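Solby (no spoilers past the halfway point please)

tapedeck_mo
Saw this at the late showing last night and I've been bouncing around the house ever since. For anyone who's missed it, Solby is the low-budget one about the lighthouse relief crew who start getting radio calls from a station that closed years before. It's a first feature, it was shot in 16 days, and for my money it's the best thing I've seen in a cinema since the spring. Has anyone else been? I need to talk about the sound!

The first half hour is almost all weather and kettles and people being a bit short with each other, and I loved every minute of it. Then the radio goes and you realise you've been leaning forward in your seat the whole time. I came out with a stiff neck.

gannetrock
Went on your say-so from the other thread. Liked it, didn't love it. The first half is great, agreed. I thought the younger keeper was badly underwritten. She gets one scene about her dad and then she's just there to ask questions so the older one can explain tides.

tapedeck_mo
I can see that, but I think she's doing loads in the background. Watch her when the older keeper is on the radio. She never once looks at the set, she looks at the door. I only caught it because a friend pointed it out on the bus home and now I want to go back just for that.

PlumStreetOdeon
Is it scary? My sister wants to come and she had to leave Nirnine after the bit with the well.

tapedeck_mo
Nowhere near as bad as Nirnine. There's one proper jump and you get plenty of warning, the music drops out for ages first. The rest is dread. If she's all right with dread, take her.

gannetrock
Two jumps. The cupboard counts.

tapedeck_mo
The cupboard does not count, it's a coat!

gannetrock
I left my seat. It counts.

halfpasteleven
Slightly against the run of things here but I was bored. I know, I know. I'm all for slow films but there's a difference between slow and not having enough story, and I think this was a cracking 36 minute short that somebody found the money to stretch. The supply boat section could go completely. Nothing in it comes back.

tapedeck_mo
The flask comes back!

halfpasteleven
A flask is not a subplot.

wrenandco
I'm with halfpasteleven on the boat but not on the rest. What sold me was how solid everything felt. You can tell they built that kitchen properly and that the actors had time to get used to it. The older keeper reaches for the matches without looking, every time, and they're always where they should be. Most films this size you get a table, a lamp and a lot of darkness in the corners.

Also, is it the same designer as Bouzid? The green paint halfway up the walls looked very familiar.

gannetrock
Different designer, same art director I think. I sat through the credits but they go at a fair lick.

PlumStreetOdeon
Bouzid had the better ending though, surely. (I haven't seen Solby yet, I'm just sticking up for Bouzid.)

tapedeck_mo
Bouzid is wonderful and I won't hear a word against it, but the ending is a man reading a letter out loud for ages. Solby trusts you a lot more. I'll say nothing else until you've been.

Right, sound. Can we talk about the sound? The calls on the radio are mixed so that they seem to come from slightly behind you, on the left, and only ever from there. Then about two thirds in (being careful!) there's a call that comes from the right. I heard the whole row shift. No music, no cut, just a voice in the wrong place. I've been trying to explain it to people at work all morning and getting very polite nods.

wrenandco
Oh, that explains it. We saw it in screen 3 at the Wernier and the left speaker in there has been poorly since last winter. I didn't get any of that. Everything came from the front. Now I'm properly cross.

tapedeck_mo
Noooo. Go again! See it in screen one if they've still got it on. It's a different film with the sound working, I promise.

halfpasteleven
I saw it in screen one with everything working and was still bored, for balance.

gannetrock
To be fair to halfpasteleven, I've been turning over the boat section since I posted and I can't work out what it's for either. Unless it's to show us how far out they are? We'd already had that in the opening shot.

tapedeck_mo
I think it's there so you meet somebody normal. The boatman is the only person who laughs in the whole thing. When they're back on the rock afterwards you notice how quiet it's got, and you wouldn't without him. It does run on a touch, I'll give you that. I'd have trimmed the bit with the rope.

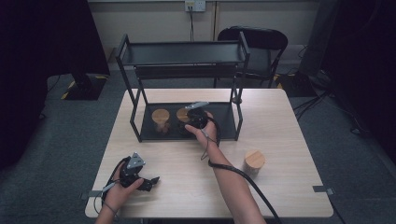

And another thing I'd like to stick up for is the dialogue, because I've seen a couple of people elsewhere call it flat. It's meant to be flat! They've been living on top of each other for weeks and they've used up all their good stories. There's a lovely moment where one of them starts an anecdote and the other one finishes it without looking up from the crossword, and that tells you more about them than any speech could. I laughed out loud and was the only one in the place who did.

PlumStreetOdeon
OK, booked for the teatime showing, two seats near the back, sister informed about the coat.

gannetrock
You've ruined the coat.

PlumStreetOdeon
I have saved the coat. She'll be fine now.

wrenandco
Does anyone know if it's getting a wider release? My brother's up north and the nearest place showing it is a long drive away.

tapedeck_mo
The leaflet in the foyer said September for more cinemas, with a disc to follow at some point. First run of the disc is only 1000 copies, so I'd get in early if you want one. I'm hoping for a commentary from the sound team — I'd listen to that before the film, to be honest.

halfpasteleven
If there's a deleted scene where something happens on the boat I'll buy a copy for each of you.

tapedeck_mo
Holding you to that. Has anybody got a view on the last call, the one where you only hear breathing? My friend and I came out with completely different ideas about who it was. Space your replies down the page if you're going to answer, PlumStreetOdeon hasn't been yet.

gannetrock
I've got a view and it's long. Will type it up after tea.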